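Pillo (folk ensemble)

Pillo is a five-piece folk band from the river town of Nellis, and I should say up front that I've been following them long enough to be a bit biased. I wrote the first version of this entry for our regional music encyclopedia and I keep coming back to fix it, so if it reads like a fan got hold of the keys, well, one did. Last full revision: 5 March 2019.

Origins

The band started as the house group for the Saturday dances at Mathew Hall, a brick grange building a short walk from the Nellis landing. The first lineup was two fiddles, a button accordion and an upright bass with a repaired neck. The hand drums came later, when the dances got too loud for the bass to keep everyone together! The name comes from a local word for the little cushion a fiddler tucks under the chin, or that's the story I was given at the door one night. I've also heard it was the name of a boat. Both versions show up in old programs, so I've left both in.

Style and repertoire

Most of what Pillo plays is dance music: waltzes, polkas, a lot of slow marches, and a kind of lopsided reel that people around Nellis call a turnback. The turnback has an extra beat at the end of the second part, and if you didn't grow up with it you will absolutely step on somebody. I did, for years.

They work largely from the Nomel Book, a handwritten tune collection that holds 166 melodies without a single chord marked. That leaves the harmony wide open, and to my ears it's where the band really shines. The accordion often sits on one low note for a whole tune while the fiddles swap the melody back and forth (listen for the handoff, it's usually halfway through a phrase). Songs are rarer. When they do sing, it's mostly in unison, with no microphone if the room allows it.

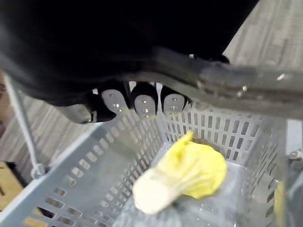

The oldest dated piece in the book is a wedding march with 1675 written over the first line. I've gone back and forth on how much to trust that. The handwriting matches the rest of the collection, which is a lot newer, so whoever copied it may have been passing along a family date, or guessing. The band plays it anyway, very slowly, as the last number of the night.

Performances

For their first several seasons they hardly left the valley. Since then they've played harvest fairs, church suppers, two ferry crossings, library concerts and a good many weddings, plus the Nomel Winter Festival every November. The festival set is the one to catch if you only catch one. It runs long, the chairs get pushed back by the third tune, and the turnbacks come one after another until people have to sit down.

They've also done school visits, where kids get to try the drums and shout out the extra beat. I sat in on one of those and came home with a headache and a big grin.

Recordings

Pillo has put out four albums, all recorded live at Mathew Hall with the audience in the room. The first is just called Pillo and is hard to find now. The second, Landing Waltzes, is the one I'd hand to a newcomer. The third leans heavily on the marches and is a little sleepy in the middle, I think, though plenty of people at the dances call it their favorite. The fourth has the full wedding march on it, along with some very cheerful foot stomping from the back row.

See also

Nomel Book
Turnback (dance)
Mathew Hall
Music of Nellis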